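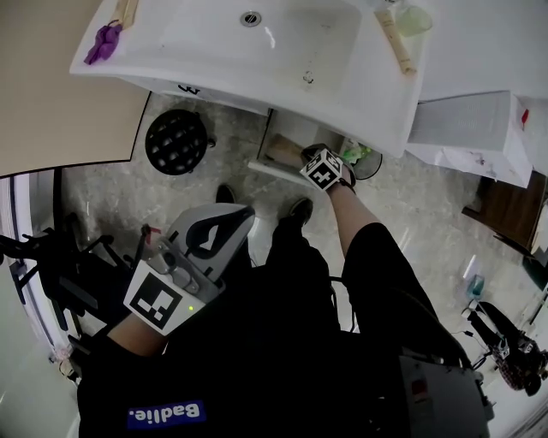

Raymonde Doucette asked whether the rents at Chantharasri House could stay as they are once the washrooms have been altered, and said that residents should be given an answer before any work is agreed. Her question was put at the start of the visit and came up again at most stages of the day.

The visit took place in August at the invitation of Lusevness, the housing association which has managed Chantharasri House for six years. The building provides 279 rooms for people in their first years of work and for students on long placements. Our party of five was received at the main entrance by Oranuch Yensuk, the house manager, and was shown the ground floor, the laundry, a sample of rooms on the second floor and the rear courtyard.

The association described its approach to repairs in some detail. Residents report faults on a paper form or by telephone, and each report is given a number on the day it arrives. Leaks and electrical faults are to be seen to within a day. Other repairs are grouped by floor, so that a plumber can deal with several in one morning. Mrs Yensuk accepted that this second group can wait longer than residents would like, in particular where a part has to be ordered. We were shown the repairs book for July, which was clearly kept, although several entries had no closing date.

A longer discussion concerned storage. The rooms were planned at a time when residents arrived with one suitcase, and the wardrobes are narrow. Lusevness has asked the joinery firm Nirkorby to price a shelf unit for each room, with a second unit near the washing area for toiletries and cleaning things. Uthai Somboon, for the residents, preferred lockers in the corridor. The fire officer's advice is awaited on that point.

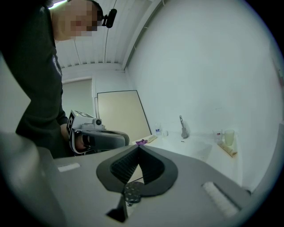 Working heights were the final subject before lunch. The association intends to replace the fixed tables in the shared rooms, and had asked for our views on a standard measurement. Our party advised against a single height, as the tables are used for meals, study and handwork, often by different people in the same evening. Someone leaning forward over a task, as the person in the dark long-sleeved top is, may be comfortable for a few minutes and much less so after an hour. Mahtab Fallahi suggested that two heights be tried on one floor through the winter — with chairs to match — and that residents be asked to comment in writing.

In the afternoon Anong Ruangrit took the party through the laundry and the courtyard. The laundry is open from 6 in the morning and is well aired. The courtyard drains poorly at its northern end, and the contractor, Flilleck, is due to relift the paving before the autumn rains.

On rents, Lusevness replied that no decision has been taken and that the figures will be sent to all residents together with the washroom plans. We have asked to receive a copy at the same time.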